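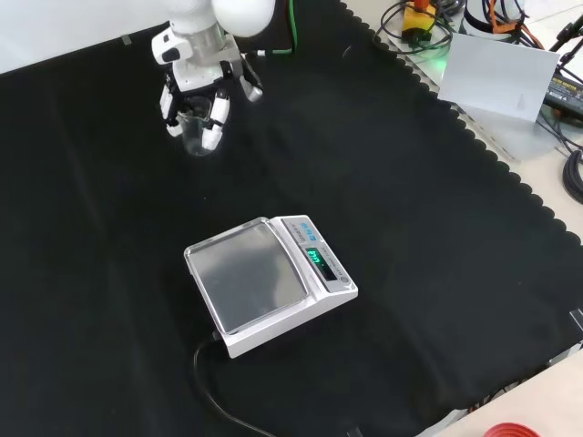
Soon-im Maeng weighs everything, including the water for rice, and regards measuring cups as a way of being wrong at a steady rate. Her complaint, sent in after our last piece on kitchen measuring, was that we had spent four paragraphs on spoons and one on scales.

The complaint is fair. A digital scale with a square steel pan is now an ordinary thing to own, and most of the trouble people have with one comes from the surface under it and the container on top of it.

2022-08-10
By Gun-woo Won

Start with the surface. Most kitchen scales rest on feet, and the reading depends on those feet carrying the load and nothing else touching the underside. A thin cloth lying flat does little harm. A fold under one corner is different: the body tips, the load shifts, and the display may creep for several seconds before it settles. If you like a dark cloth under the scale, and it does make spilled flour easy to see, smooth it out from the center before you set the scale down, then zero the scale again. The same goes for drawer liners and silicone mats.

Next, the container. A clear plastic cup is a good weighing vessel for small amounts. It is light, so it uses up little of the capacity, and the level inside can be checked by eye. Its weakness is stability. A tall, narrow cup standing off center on a square pan puts most of its load toward one side, and on cheaper scales that alone can move the result by a gram or 2.

I tested this with the Grelum bench scale I use at home. The load was a steel block that a lab balance had put at 227 grams, a little over half a pound. In the middle of the pan the Grelum gave 227. At the left rear corner it gave 225. The error came back each time I returned the block to that corner, which points to the load cell mounting and away from drift.

Plastic cups bring one more problem in dry weather. They pick up static, and fine powders such as cornstarch or cocoa cling to the wall above the fill line. The scale still counts what clings. The bowl never receives it. Weigh the cup again after pouring and subtract. Dong-geon Yeom, who runs the test kitchen at Bedanell, does this for every ingredient under 20 grams and keeps the figures in a column of their own.

Tare habits vary. My own order is scale on, wait for zero, cup down, tare, fill, read. Putting the cup down before switching on saves one press on many models, but it hides the empty weight, and with no empty weight there is nothing to compare against later. Write it on a strip of tape and put the tape on the shelf where the cup lives – not on the cup, where it adds to the weight and comes off in the wash.

Auto shutoff is the remaining nuisance. The Grelum turns itself off after almost 4 minutes, long enough for baking and too short for slow pouring. Some models let you disable it by holding the unit key at startup. Check the manual first, as on others the same key starts calibration.

Readers' corner results for scales under load will run in October.

Last updated: 2 days after first posting
Contact the editors | Copyright Nekedov Press | Back to top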